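Paper & Print Collectors Board > Fairs, Expos and Show Catalogs
Topic: Show catalog, 57th Higher Education Expo (Xi'an, 2022). Keep or pass on?

tedine_shelf
Posts: 1,026
Hello all. I collect show catalogs from trade fairs, mainly schools and teaching equipment. Last month I bought a mixed box from a seller in Dostdale, and this one was between two furniture price lists. I do not read Chinese, only the numbers and the English words on the cover. It is a thick softcover, and I find the cover very pretty. My question is if a catalog like this has interest for anybody, or if it goes to the paper bin after I look through it once.
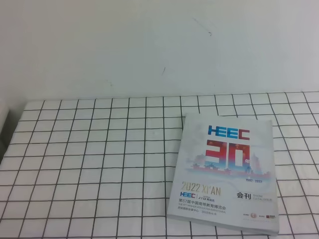
Front cover, with the big red 30 and the skyline.

Clusard
Posts: 1,609
Please do not put it in the bin! The two black characters next to SHOW CATALOGUE mean the same as the English. The small red one after the 30 is "year", so it is an anniversary cover, and the dates 1992 - 2022 fit with this. The line in red is the name of the expo, number 57.

About value I must be less kind. Catalogs of this age sell for the price of the postage, and a thick one is heavy.

fehr_paper
I disagree with Clusard a little. Old ones are easy to find because people kept them as a souvenir. The ones from recent years are thrown away the same week, everybody has the exhibitor list on the phone. I waited a long time for one from a fair held in 2019, and I paid more than I want to write here.

Clusard
One buyer who waited a long time is not a market. But all right, I would also keep it. I only say that tedine_shelf should not expect money.

tedine_shelf
Thank you both. I do not expect money, I have only two shelves and I must choose. Now a storage question. Until now I stand everything upright, but with the thick softcovers the pages pull down and the spine becomes crooked after some time. Do you lay them flat?

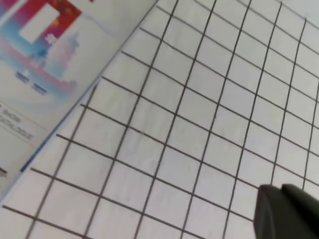 Same catalog again, closer to the pink and blue part.

fehr_paper
Flat, yes, and not more than a few in one pile, the heaviest at the bottom. I turn the spines left and right by turns so the pile stays even. And keep a pale cover like yours away from the window. I had a white one by the window from October until spring and it went yellow like old cheese.

Clusard
Upright is fine if the shelf is full and there is a good bookend. Mine stand since many years and they are straight. Flat piles are a trouble when the one you want is always at the bottom.

fehr_paper
Then your shelf is more full than mine. For two shelves with gaps I stay with flat.

tedine_shelf
I will try flat for the thick ones and upright for the thin ones. The furniture price lists from the same box are free if somebody pays the postage. Write me a private message, please.

Clusard
Message sent about the price lists.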